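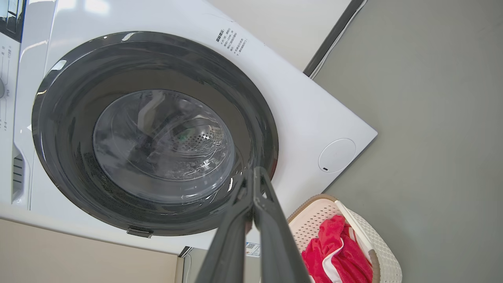 March 22, 2025

Laundry room, Granen building. Wash trial, towels and bar cloths.

Starting this entry with the complaint so it's on paper. We were asked to find out whether the short program is "as good as" the long one for the house linens. As good as at what? Stain removal, smell, wear, time, water? The request says none of that. Jarmo Niskanen says to take it as "would a guest notice." Fine, but a guest isn't a measurement, and I've watched the same person call the same towel clean in the morning and gray in the afternoon. I'm going with stains and feel, and leaving smell out until someone can tell me how to score it without arguing.

Machine is the white front loader with the big dark door. Not the old top loader, which I don't trust for anything past mop heads. I like the front loader for this kind of work mainly for the glass. You can watch what the load is doing instead of guessing from the noise, and half of what people believe about washing comes from guessing from the noise.

Before loading: ran a hand around the inside of the door seal. Gritty at the bottom. Wiped it out with a damp rag and got gray slime and a few threads, more than I'd like on a machine that was supposedly cleaned before I got here. Wiped the glass too. Pulled the filter, rinsed it, put it back. If the earlier loads were run with the seal in that state I wouldn't put much weight on the old notes, mine included.

Detergents. Two candidates, Urik powder and Nurmi liquid. Both of them say on the packet that they work in a short wash. Everything says that now. The Wusach softener was also on the shelf and somebody has penciled "use always" on the cap. No. Softener on towels leaves them slick and they stop drinking up water, and it would muddy the feel scores. Leaving it out today for all loads. If anyone wants a softener trial they can write one up.

Load size is the part I expect to be picked apart. I weighed the dry cloths on the kitchen scale in batches and made each load 4 kilos, mixed towels and bar cloths, same mix each time as near as I could get it. The kitchen scale is not a great scale. It reads differently if you set the basin down off center. I set it down in the middle every time and I'm living with it.

Stains: coffee, tomato sauce, cooking oil, and the black rubber marks that come off the cart wheels. Put on with a spoon, left overnight on the rack. The wheel marks I did by actually rolling the cart over the cloth, which felt silly but is how they get there in real life. Cut one corner off each test cloth and kept it back dirty for comparison. Corners are in the envelope in the top drawer, please don't tidy them away.

Load one, Urik, short program. Powder into the drawer, and I checked afterward for leftover clumps. There were some, stuck in the back corner where the water doesn't seem to reach. So whatever dose we think we gave, we gave less. Coffee gone. Oil mostly gone, a faint ring if you hold the cloth to the window. Tomato left an orange shadow. Wheel marks untouched, I'd say, though Jarmo thinks they're lighter. We compared against the corner from the envelope and he still thinks they're lighter. Writing down "no clear change" and his initials next to "lighter."

Load two, Urik, long program. Tomato gone or close to it. Oil ring gone. Wheel marks softer at the edges, and this time we agreed. Cloths came out more tangled, two of the bar cloths wound up inside a towel like a sausage and still had a dry-looking crease of stain in the fold. I scored the unfolded part and made a note about the crease. That is a real problem with the long program and I don't see it mentioned anywhere in the old binder.

Load three, Nurmi, short program. No clumps, obviously, it's a liquid. Coffee gone. Tomato the same orange shadow as load one, maybe a touch worse. Oil better than load one. Too much foam against the glass for my taste, and I had used the cap line as told. More foam gets taken as more cleaning and I don't buy it. Felt the towels after drying: slightly stiff, could be soap left behind. Rinsed one in a bucket of plain water and the water went cloudy, so yes, soap left behind. That alone would put me off using it at the cap line on the short program.

Load four, Nurmi, long program. Best of the lot on oil and level with load two on tomato. Wheel marks softer, same as load two. Bucket check again, water stayed much clearer. No sausage this time, which could be luck. One load proves nothing about tangling.

Load five was meant to be the one that kept us honest: no detergent, short program. I had to push for it. It took out the coffee. All of it, as far as either of us could see. So coffee is useless as a test stain here and I'd strike it from the scoring. Anyone quoting "removes coffee" as a result from this room should be asked what plain water did. Tomato and oil stayed put, as they should.

Scores, 5 is clean and 0 is no change, coffee dropped. Tomato then oil then wheel marks.

Urik short: 3, 4, 0
Urik long: 5, 5, 2
Nurmi short: 3, 4, 0
Nurmi long: 5, 5, 2
Plain water short: 0, 0, 0

Looking at that I'm annoyed, because it hides the one difference we did see. Nurmi was better on oil in both programs and the scale is too coarse to show it. Next time use half points, or lay the cloths side by side and rank them. Also the two of us did the scoring knowing which load was which. Jarmo offered to shuffle the cloths and I said there wasn't time. There was time.

Things I don't believe yet:

That the short program saves money. It saves the clock. If cloths have to go around again for tomato we've used more of everything.

That the dial setting and the water temperature are the same thing. We have no reading of the water itself. The program sheet gives a number and I've copied it into the log as the program sheet's number.

That spin speed matters for stains. It matters for drying. The binder mixes these up on nearly every page. We kept the spin at 400 for all loads, which is low and left everything heavy, and the drying rack was a mess by the end. Would go higher next time for the sake of the floor if nothing else.

Wear. The other half of the request was wear, and I can't say anything about it from a single wash. The Granen people say their towels go thin at the hems by May when they've been bought new over the winter, and blame the long program. Could be. Could also be the dryer, or cheap hems, or the cart wheels. I've set aside a stack of new towels with a stitch of red thread in the corner so they can be followed. They go through with the normal linens. Please write in the log whenever one turns up, with the program used. If the log stays blank I'm not going to make up a number from memory.

Jarmo's view, for balance: short program for bar cloths, long for towels, Nurmi for both but at half the cap line, and stop fussing. It's a reasonable way to run a laundry room. It isn't something we've tested. We never ran half the cap line. He says it's obvious. Put it down as the next load to run, both programs, with the bucket check.

Housekeeping. Door left ajar after the last load so the seal can dry, and I'd like it to stay that way overnight whatever the sign by the sink says. Drawer pulled out and rinsed, the powder clumps came off with an old toothbrush. Dirty corners in the envelope, washed cloths pinned to the board in load order with the tags on the left. The load three tag fell off and I put it back on the cloth I'm fairly sure it came from. Marked it with a question mark.

To buy: a scale that sits flat, clothespins, a plain notebook with lines. Still no answer on the water thermometer.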